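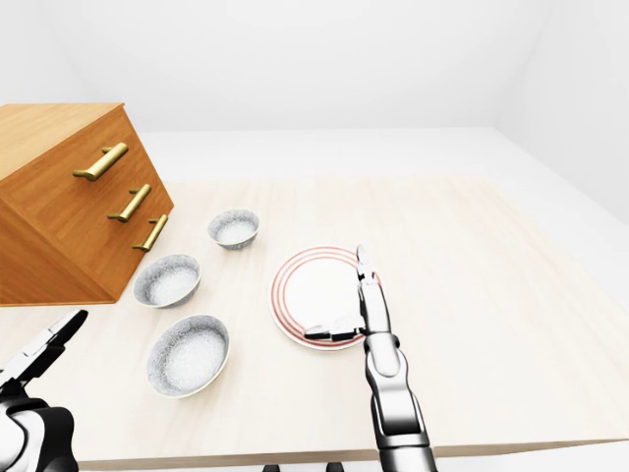

Revised rules for simulated tabletop tasks

Version 7 of the Clostero task rules takes effect in May. It applies to every simulated manipulation task submitted to the shared set, including those already in review. The main changes are set out below.

Starting poses. Each task must now declare the range from which object positions are drawn. A bowl or plate may start anywhere within that range, provided no two objects overlap and none touches a drawer front. Fixed layouts are still accepted for debugging but will not be scored.

Drawers. Handles must have their own collision shapes. Several older cabinet models used a single box for the whole front, which let a gripper pull a drawer open without closing on the handle. Results from those models have been withdrawn.

Plates and other thin objects. A grasp at the rim counts as a lift only when the whole object has cleared the table by 60 mm and stayed there for the hold period. Tilting one edge is recorded as contact – it no longer earns partial credit.

Two-arm robots. Where the hands differ, the report must name the hand used for each step. The idle arm must be logged as well. Flirkness found that an unlogged arm resting near the work area accounted for 45 of the failures in its last round, all of them put down to the planner at the time.

Reporting. The minimum is 420 trials per task, with seeds listed. Success rates given without the seed list will be returned to the sender.

Ivova and Soomro have both converted their kitchen tasks and report no difficulty beyond the handle shapes, which had to be redone by hand. Questions on wording should go to Quyên Vi, who is keeping the list of corrections. Requests for exemption need the task file attached.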